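Home
Products
Software
History
Talk
Contents

Titum Kitchen Pack

The Titum Kitchen Pack is a commercial add-on for the Ulteck robot simulator, sold by the software firm Stollberg. It supplies household cooking tasks for two-armed humanoid robots, along with the counters, appliances and food needed to attempt them. The pack was released on April 23, 2023, and is best known for its air fryer task, which has used up more computing time than the meal would seem to deserve.

Background

Stollberg began as a maker of warehouse simulations, where the objects were boxes and the boxes were all much alike. The move into kitchens was led by Mi-kyung Yook, the pack's lead designer, who argued in a company newsletter that customers were training robots for homes "using the furniture of a loading dock." The first version shipped with 21 tasks. A June update added eight more, most of them to do with lids.

Contents

Each task comes with a start state, a success test and a set of recorded runs made by a human operator. The runs can be played back from several viewpoints, including one looking down over the robot's head at the counter.

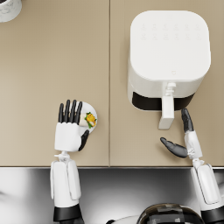 Air fryer task in the Titum Kitchen Pack, with the plate held in the left hand and the right hand near the basket handle.

The air fryer task asks the robot to open the basket, move a filled wrap from a plate into it and close the basket again. A person does this while thinking about something else. For a robot it calls for two hands with different jobs, and the success test is strict: a wrap that lands half in the basket counts as a failure, as does one that arrives without its filling.

Buyers may change the position of the plate, the stiffness of the drawer and the friction of the food. The last of these has its own page in the manual - a long one - and the default value was revised after early users reported wraps that slid off the counter like hockey pucks.

Licensing

A single-seat license costs $420 a year. The Iyengar edition, named for the hand model it includes, costs more and adds finger contact readings for every run. Schools may apply for a reduced rate, though the form asks for a purchase order number on its first page and does not let the applicant past it without one.

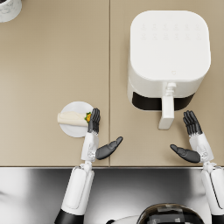 Support is by email only. Stollberg promises a reply within 28 hours, a figure it has never explained.

Reception

Reviews were mostly kind. Users praised the drawer physics and the recorded runs, which could be used for training with little cleanup. The usual complaint was the food, which keeps its shape under pressure that would flatten any real lunch. Several reviewers also noted that the fryer does not cook anything. Stollberg's reply was that heating was "on the roadmap," where it remained as of the most recent release notes.

See also

Ulteck simulator
Bimanual manipulation
Iyengar hand model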